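Old office towers are my favorite thing to take apart

I have a soft spot for the big silver-and-black desktops that offices used to buy by the truckload. Fernbridge cleared out a pile of them in March and I got to spend a whole afternoon with the lid off one of them - bliss!
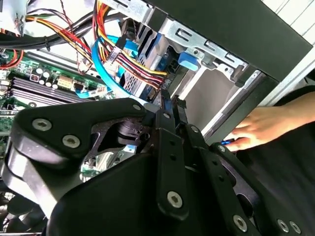
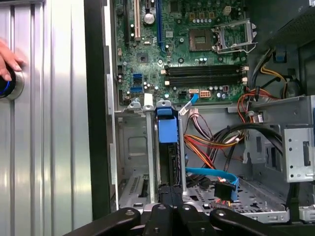
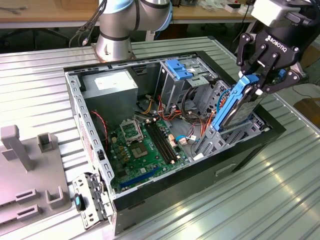 Green board, four black memory slots, plenty of room to get your fingers in.

What I love most is how little you need a screwdriver. The hard drive sits in a bright blue plastic caddy, and blue is the color to look for in general in this one. Somebody at a drawing desk really thought about the poor soul who would have to swap a drive at 7 in the morning. Compare that with the Wragg mini tower I did last winter, where I had to pull out 30 screws before I even saw the drive (and one of them is still somewhere under my fridge).

The other treat is an open CPU socket. All those tiny contacts in a neat grid! Please keep your thumbs away from it, though. I bent 2 pins on a Pultton board once and spent a whole evening with a sewing needle and a magnifying glass trying to straighten them.

Then there's the coin-cell battery. If an old machine keeps forgetting the time, try a fresh one before you do anything drastic. It's the cheapest repair I know and I feel like a genius every single time.

Next on my bench is a Wiltel that cost me 65 dollars, with a sticker on the back that says 894 in red marker. I want to clean the fan, put in a bigger drive and set it up for music in the garage. If you've got a source for spare caddies, let me know - I'm always short of them.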